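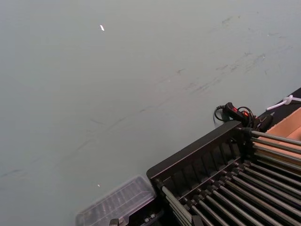 How Do You Teach a Robot to Fix Its Own Mistakes?

By Ladan Yazdani

Have you ever tried to pick up one pencil from a whole row of pencils lying side by side? You probably did it without thinking. Your fingers bumped the pencil next door, you wiggled a little, you tried again, and there it was in your hand. It took maybe two seconds.

Now try it wearing oven mitts. Then try it wearing oven mitts while looking through a paper towel tube. Now you know how my robot feels! (Robots don't feel anything, but you get the idea.)

I work in a robot lab at a place called Bivmont, and for most of last year my job was getting a robot arm to pick up shiny metal rods from a rack, one at a time, and put them in a cardboard box. The robot is called Larkness. I didn't pick the name, I would have gone with something like Noodle, but it was already written on the door when I started.

This is the story of how Larkness learned, and of the odd thing we found out along the way: robots learn better when the teacher messes up on purpose.

Learning by copying

There are lots of ways to get a robot to do something. You can write out every move, like a recipe. Go forward this far, go down this far, close the fingers, go up. That works great if everything is always in exactly the same place. Move the rack over by the width of your thumb and the recipe is no good anymore. The robot will close its fingers on nothing at all and carry that nothing very carefully over to the box. I have watched this happen many times.

So we used a different way, called imitation learning. Imitation is a fancy word for copying. You've done it your whole life! You learned to tie your shoes by watching somebody else's hands and then trying it with yours.

With a robot it goes like this. A person steers the arm with a controller and does the job from start to finish. While they do, the computer saves two things over and over, many times each second: what the camera near the robot's fingers sees, and how the person moved the arm right then. One complete run through the job is called a demonstration. We say "demo" for short.

After we have a big pile of demos, we give them all to a computer program. The program plays a kind of guessing game. It looks at a camera picture from the pile and guesses which way the person moved. Then it checks. If the guess was off, it changes itself a tiny bit and goes again. It does this so many times that you and I would die of boredom. At the end it's pretty good at looking at a picture and saying, "Ah, when things look like this, the person would move down and a little to the left."

And then you put the controller down, take a step back, and let the robot drive itself.

Our first try (oh dear)

Jae-hoon Chae and I made the first pile of demos together. We made 100 of them, and we were so proud of them. They were beautiful. Every single one was smooth and neat: down, grab, up, over, drop. If I bumped the wrong rod, I threw that demo away and did it over. I thought a good teacher should only show perfect work.

Then came test day. We let Larkness try the job 100 times by itself, and we wrote down every try on a big sheet of paper. A rod in the box counted as a yes. Anything else was a no.

It got 38.

Jae-hoon went for a long walk.

What was going wrong? I sat down and watched videos of the failures, all of them, with a very large bag of pretzels. At first they looked like all kinds of different mistakes, but after a while I saw that most of them started the same way. Larkness would come down a teeny bit crooked. Its fingers would touch the top of a rod instead of sliding down on either side of it. And then it would just sort of... hover there. Or it would press its fingers together on top of the rod. Or it would lift up and go to the box with nothing, like the recipe robot.

Think about why. In all our lovely demos, had Larkness ever seen a crooked grab? Nope! I threw those away! So when it got into that spot by itself, it was looking at something it had never seen, and it had to make a wild guess. The wild guess usually took it somewhere even stranger, and then it had to guess again from there.

Here's a way to think about it. Pretend you're walking to a friend's house in a new town, and all you know is what the right street looks like. As long as you stay on it, no problem. But take one wrong turn and nothing looks familiar, and every step you take could make you more lost. What you need is someone to take you down a few of the wrong streets and show you the way back.

Messing up on purpose

It was Soon-im Ban who said we should try that. She teaches people to drive delivery vans, or she used to, before she came to work with us, and she told me she always made new drivers practice getting out of bad parking spots as well as into good ones.

So we made a new kind of demo. I would steer the arm down and miss. I'd land on top of a rod, or go in crooked, or grab too near the end. Then we'd press a button so the computer knew the practice part began there, and I would fix it. Back up a little, straighten out, look again, go down, grab. We called these "uh-oh demos." In our grown-up report they are called recovery demonstrations, but in the lab they are still uh-oh demos.

The button matters a lot, by the way. We wanted Larkness to copy the fixing and leave the missing alone. Everything I did before the button got left out of the lesson. If we'd forgotten that, we would have had a robot that was very good at missing!

It's harder than you'd think to be bad at something in lots of different ways. After a day of it I kept making the same three mistakes over and over. Soon-im made a set of cards with different mistakes written on them, and we drew one before each demo, like a board game. My favorite said "too high, then get nervous."

With the first pile and the uh-oh demos together, we had 268 demos. We trained the program all over again from the beginning and gave it the same test, with another 100 tries.

This time it missed only nine.

I may have yelled. What I loved most was watching how it worked. It still came down crooked sometimes! But now it would stop, back off a bit, turn its wrist, and go again. It looked like it was thinking "hmm, hang on." (It wasn't. It was matching pictures to moves, same as before. It just had better moves to match.)

Wait, was that a fair test?

Maybe some of you are already wondering about this, and if you are, good for you, you should come and work here.

Our second pile was bigger than our first pile. So how do we know the uh-oh demos helped? Maybe Larkness got better only because it had more demos of any kind. A soccer team that practices twice as long will probably play better, even if the practice is nothing special.

Scientists call this a fair comparison. If you want to find out whether one thing makes a difference, you have to keep the other things the same. So Jae-hoon, who is a much more patient person than I am, made a third pile. It had 268 demos too, and every one of them was smooth and perfect, with no uh-ohs anywhere. Same rack, same box, same kind of rods.

That robot did a bit better than half. So more practice did help some. But the same amount of practice with mistakes in it helped a whole lot more, and that was the answer we were looking for.

What we still don't know

Plenty! We only tried this with one job. Would it work for folding a towel, or stacking cups? I think so, but thinking so isn't the same as testing it. We also don't know how many uh-oh demos is the right number. Could you have too many? A robot that had seen almost nothing but trouble might get fussy and keep fixing things that were fine.

Shiny things are a problem too. Metal rods catch the light, and a rod with a bright stripe down the middle can look pretty different when someone turns on another lamp. A few of our nine misses came late in the day, and I have a hunch about why, but a hunch is all it is so far.

Try it at home

You need a friend, a scarf for a blindfold, a row of pencils on a table, and a bowl.

One of you is the robot and wears the blindfold. The other one is the teacher and gently moves the robot's hand to pick up a pencil and drop it in the bowl. Do it perfectly a few times. Then let the robot try alone, and keep score.

Now do some uh-oh lessons. Put the robot's hand down in slightly the wrong place, and guide it as it feels its way back to the pencil. Let the robot try alone again and see if the score changes.

Then swap, and start over with new pencils in new places. And remember what I said about fair tests: your friend may get better just from playing longer. Can you think of a way to check?

Words to know

Demonstration (demo): one full run through a job, done by a person while the robot's computer saves everything.

Imitation learning: teaching a robot by having it copy demos.

Recovery: getting back on track after something goes wrong.

Fair comparison: changing one thing and keeping the rest the same, so you can tell what made the difference.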